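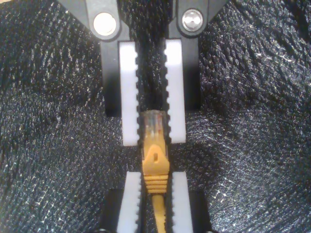 3.2 Link failures in shared office cabling

Fault records were collected from 134 wall outlets in the Mollora building between March and the end of the heating season. Each outlet was tested at both ends with the same handheld tester, and the result was logged against the cable run and the age of the patch cord. Of the 3,280 test passes, 152 showed a fault on at least one pair.

Most faults were found in the patch cords – the fixed wiring behind the wall accounted for a much smaller share. Broken latch tabs and bent contacts were logged separately, following the scheme of Ní Mhurchú and Ó Dálaigh. Cords longer than five meters were left out of the comparison, as too few were in use on the upper floors.

Figure 3. Yellow Ethernet patch cable with RJ45 plug.

Links that came up at 100 Mbit/s on gigabit ports were counted as faults even when users had made no complaint. Repeat tests on these links gave the same speed in all but two cases.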